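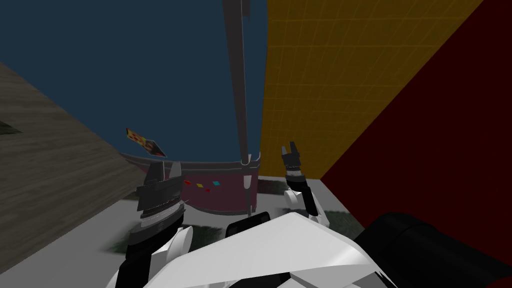

Two arms, one maroon tub, and walls nobody would choose for a kitchen.

I went to the Gondal open day on 7/24/25 expecting oil and noise, and got a carpet, a biscuit tin and 19 visitors watching a screen. Their robot lives inside a simulator called Miltum. Sadia Kiani showed us how a person steers it through a job while every movement is saved, so that a learning program can copy it later. She aims for 40 good runs a day. She did not say how many bad ones that takes.
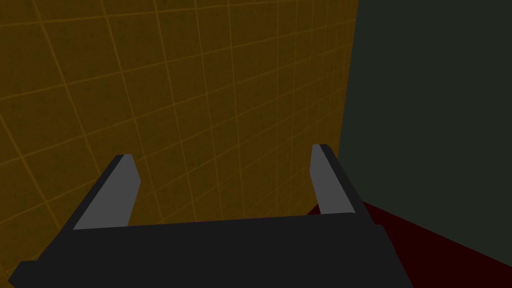 Gripper view, fingers open, nothing in them.

You can switch to a view from behind either gripper — disorienting for the first few minutes, and then merely unflattering to one's steering. I was given a turn. Shabnam Rana, keeping a straight face, marked both of my runs "do not use".

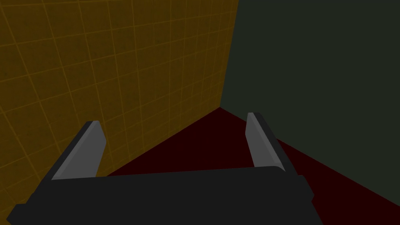
Yellow tiles to the left, dark wall to the right, maroon floor between.

Tea was at four. The bus back to Fedgate was late, and driven by a human.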